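Pre-trial inspection: head camera and gripper comparison, washbasin station
Site: Louro, room 2
Checked by: Chepkoech Sang
Countersigned: Erick Waweru
Date: April 7, 2021

1. Emergency stop within reach of operator - PASS.

2. Arm mounting bolts, torque marks aligned - PASS. Both arms.

3. Cable clearance at wrist, full rotation - FAIL. Ulell arm snags at the outer clip. Re-route before power-on.

4. Finger pads, Winetti gripper - PASS. Slight wear on the left pad, no lifting.

5. Finger pads, Clarnano gripper - PASS WITH COMMENT. Pad set 653 fitted; the sheet asks for 399. Dennis Gachanja to confirm.

6. Splash covers over wrist joints - PASS.

7. Head camera, view of work area - PASS. Tap, drain and back ledge all in view with hands at the ledge. Low light is acceptable; some blur on the moving hand.

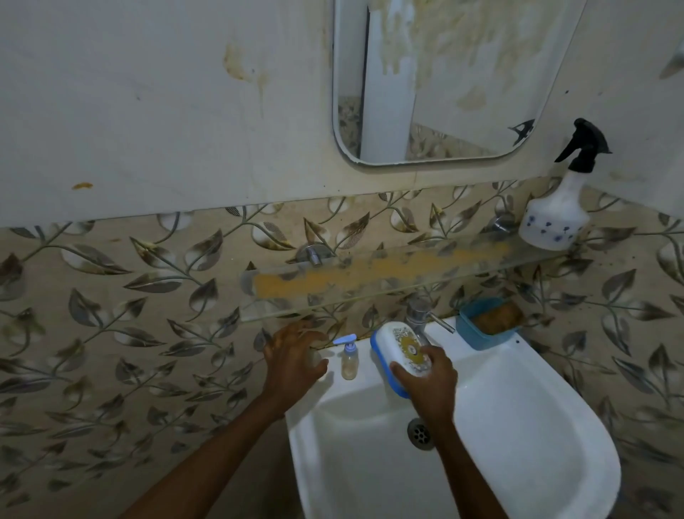 8. Grip force limit set before handling rigid containers - OPEN. The two controllers use different units, and the conversion table has not been signed off. Hold the comparison until Canan Kozan has checked it.

9. Glass within arm reach - COMMENT. Set the upper travel limit below the shelf on both controllers.

Re-inspection needed for items 3, 5 and 8 only.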